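Suturing Robot Trials Paused at Stedum Lab After Thread Tension Fault

16 August 2023

STEDUM – Bench trials of a two-armed suturing robot have been on hold since last week after one of its instruments kept pulling on a thread when it should have stopped, the developer Filtbridge said on Wednesday.

No patient was involved. The system, called Hela, has not been cleared for use on people and has so far been run only on tissue samples at the company's test lab in Stedum. No staff were hurt.

According to a short report the company sent to its research partners, the fault came up during a knot-tying run. One arm was holding the needle end of the thread while the other drew the loop closed. The software reads the pull on the thread through force sensors in the instrument shafts and is supposed to halt both arms when the reading goes over a set limit. In this run the reading from one arm froze at a low value. The arm went on pulling for 2 seconds, until the operator at the console pressed the stop button.

The thread tore through the edge of the tissue before the arm came to rest. The report puts the peak pull at more than 40 percent over the limit.

"The stop button did what it is there for, but the machine should have stopped first," said Hubert Kaufmann, who heads testing at Filtbridge. "We had a sensor that was giving us an old number and software that believed it."

Engineers traced the frozen reading to a connector at the base of the instrument. The connector is opened and closed each time an instrument is swapped for cleaning, and one of its pins had worn enough to lose contact when the wrist turned past a certain angle. When the signal dropped out, the control program kept using the last value it had received. It raised no alarm.

Filtbridge went back through its logs to see if the same thing had happened before. Of 2,541 stitches recorded since the present series began in March, 571 were made with the instrument that failed. The logs showed short dropouts in some of those runs as well, all of them too brief to affect the motion of the arm. None had been noticed at the time.

The work in question is the closing of a straight cut with interrupted sutures, in which each stitch is tied and trimmed separately. The robot passes the thread through both edges, ties the knot and moves on along the cut. Long loops of loose thread have to be kept under control while the jaws work near the end of the wound, and operators say this is where most of the smaller errors come up.
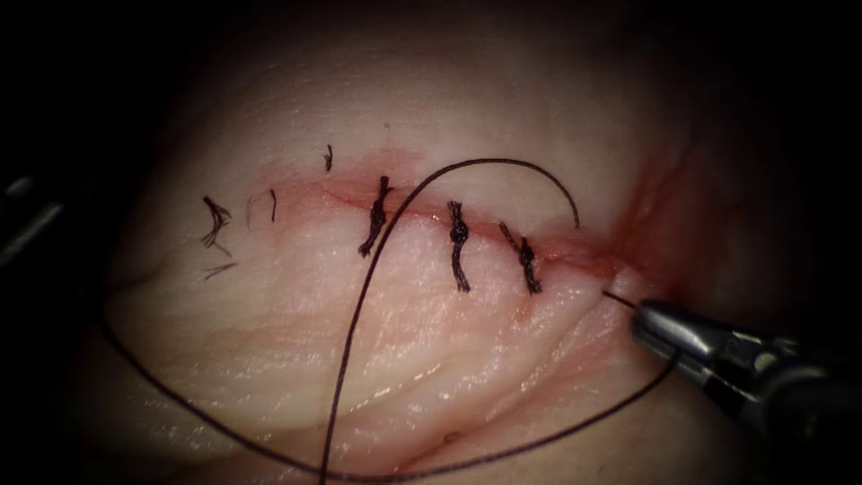

What will change

The company plans three changes before trials start again. The control program will treat any reading that stays exactly the same for too long as a fault and will halt both arms. The connector will be replaced with a locking type and given a fixed service life, after which it has to be thrown out even if it looks sound. Operators will also run a pull test against a spring gauge each time an instrument is changed.

A second display showing the live thread tension will be mounted next to the console. At present the figure is in a side menu, and the operator has to leave the main view to see it.

Filtbridge said the same connector is used in Paul, its older single-arm training unit. Owners of that unit have been told to stop using powered knot tying until they receive a replacement part. Needle driving and camera functions on the unit are not affected and may still be used.

Kaufmann said the software change was finished and was being checked on a bench rig without tissue. The new connectors have been ordered but have not arrived. He would not give a date for the restart.

"We will run the dropout on purpose, at every wrist angle, with the new parts in," he said. "If it halts every time, we go back to tissue."

The damaged instrument has been kept in the state it was found in and will be examined by an outside test lab. Filtbridge said it would send the findings to its partners along with the full log of the run. Labs that have borrowed instruments from the Stedum site are asked to return them for inspection before their next session.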